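Learning the words for small things

When I moved to Dosinthorpe I thought my vocabulary was good enough. I had read 499 pages of a novel in English without giving up, and I could explain my work to strangers. Then the handle of the kitchen drawer came off, and I stood in the hardware store without any word for the little metal piece I needed. I made a shape with my fingers. The man gave me a hinge. It was not a hinge.

After that evening I began to keep a list. The rule is simple: I write down only words for objects which I have touched on the same day. No ideas, no feelings, no words from the news. My first 100 words took me one month, and I was surprised how many of them were in the kitchen. Colander, spatula, lid, spout. I had used a lid every day of my life in this country and called it "the top".

I keep the list in Pluler, which is a plain program for flash cards. It has no points and no music, and I like it for this. In the morning, before seven, I go through the old cards while the coffee is getting ready. At night I add the new ones. Some people put a translation on the back of the card. I tried it, but then I always heard my own language first, so now I write a short sentence with the word inside it.

The floor of a room was a good place to continue. I learned baseboard, which I like very much, and vein for the lines in marble. I learned that bin can be for garbage but also for storage. Stud was the most difficult, because it is the round bump on a toy block, and also a piece of wood in a wall, and also an earring.

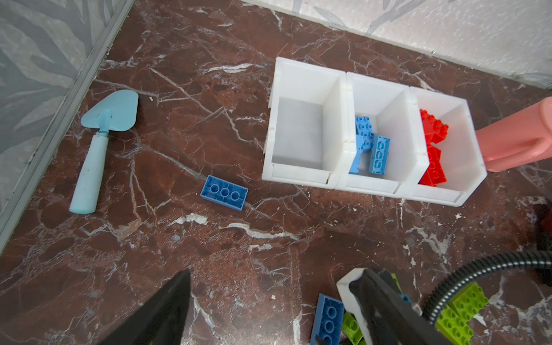

Cheon wrote to me under my last post that such a list is a waste of time, and that a person should learn verbs first, because with "fix", "hold" and "pour" you can ask for anything and point at the rest. I have thought about this comment for several days. It is true that verbs helped me more at the bank and at the doctor. But on the telephone I cannot point. When I called Gimemetti about the shower, I said "the thing where the water goes down" three times before I remembered drain.

So I made a small change. For each object I now add one verb that belongs to it. You drain a sink, you tighten a screw, you wipe a counter. The cards are longer and the mornings are slower, but I make fewer strange sentences.

The list has 1,878 words today. In November I will start with the things in the garage, where I still know the name of almost nothing.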